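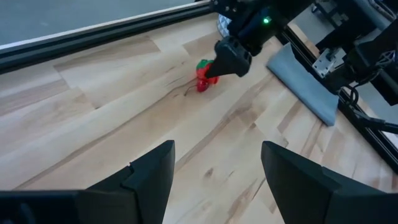 Wood-top cell at Sesero, the view from one gripper. Other arm's tip almost on the red and green piece.

Sesero visit, March, notes typed on the train back. Got there at 2, one cell on the list, the two-arm one. Tuncay Kozan looks after it and did most of the talking.

Setup first. Wood strip table inside a black rail frame, arms bolted to the rails by metal brackets. He likes wood, forgiving when a fingertip comes down too hard. Ours at Nolley is steel and we chip tips all the time. Must bring this up with Bülent.

Fingers: matte black, tapered. Tuncay swaps a pair at 2000 cycles, worn or not. Always both fingers, never one, the gap drifts otherwise. Takes him 4 minutes with the short hex key. Then re-zero, open and close 6 times, check the tips meet.

Cables are the real headache. They flex near the base and thats where they go first. He checks each one by hand every morning, power off, feels for stiff spots. Spares come from Anorau, slow, over a month last time.

Bracket bolts get a paint line so you can see if one has turned. Nadhirah Pattinasarany's idea. Cheap, stealing it.

Asked about the green light on the arm housing. Green means joint power is good, says nothing about the camera. Cost them a whole afternoon once, apparantly.

Didn't get to the control cabinet. Necati Akbulut has the wiring sheets and will send them. Still need the torque figure for the brackets.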